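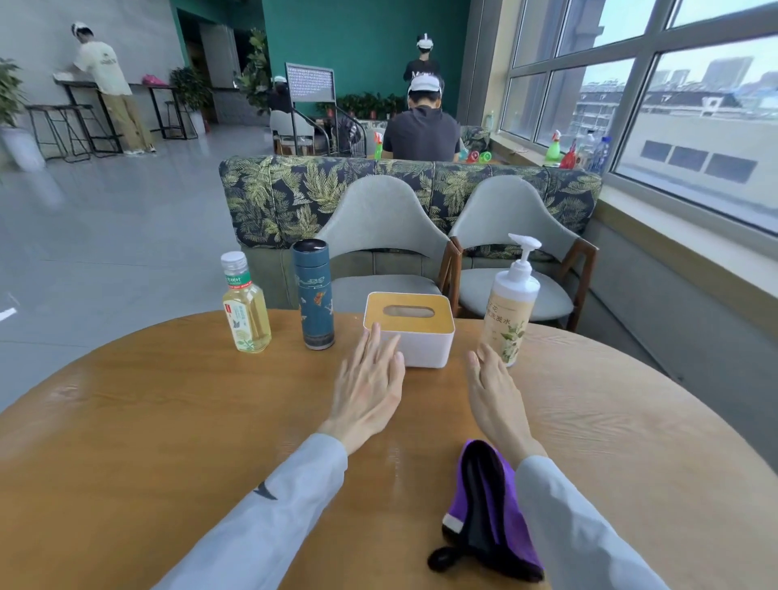 Table wiping is the cleaning of a dining surface between one use and the next, and it is one of the oldest and most satisfying small jobs in any eating place. It deserves far more attention than it gets! A proper wipe covers the top, the rim and whatever lives on the table, and those residents can be numerous: a tissue box with a wooden lid, a pump bottle with white flowers on its label, a bottle of tea, a tall thermos decorated with flying cranes. Each is lifted, wiped underneath and put back. Round tables are usually worked from the far edge inwards, with the cloth folded so that a clean face can be turned out when the first is spent.

Cloths vary wonderfully. Cotton is the classic, microfibre picks up grease with very little water, and paper tissue does for a quick spill - though it crumples fast, and a tabletop can soon be dotted with used ones.

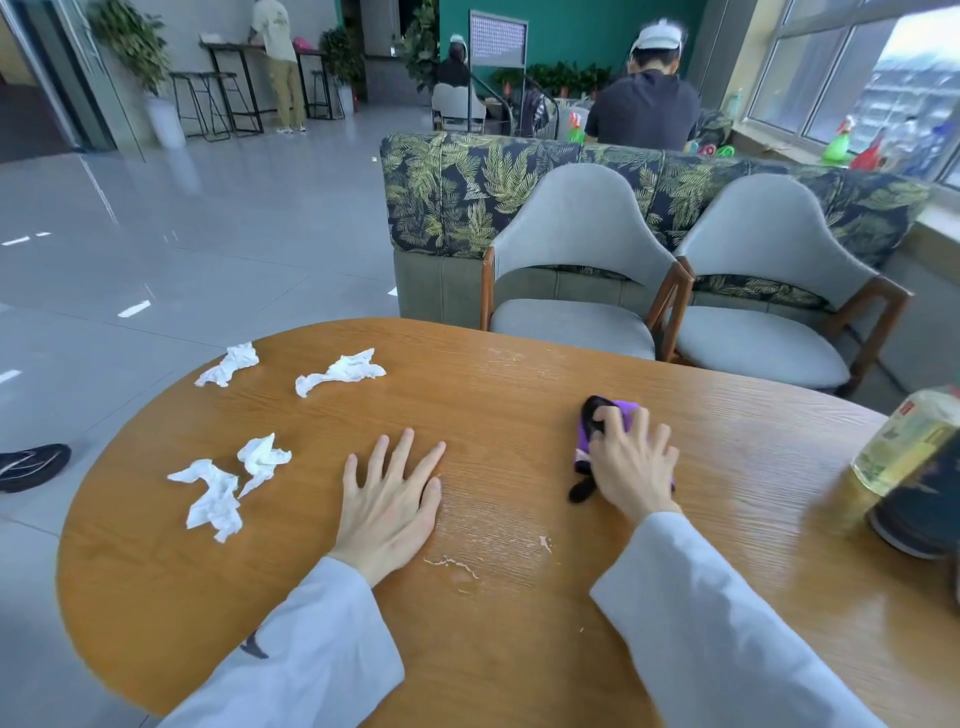
Clitance, June

Wooden tops are the real test of a wiper's skill. Where the finish has worn away, a whitish patch may show, with pale streaks along the grain, and hard rubbing there only spreads the damage. Kirsty Tawhiri's handbook for the Gutus tea rooms recommends two passes, one damp and one dry, always with the grain. Judite Amaral prefers a single damp pass and a soft towel, and both methods have their loyal followers.

Contact the editors | © Gutus Household Encyclopedia | Back to top

We use cookies to remember your reading settings. Accept | Manage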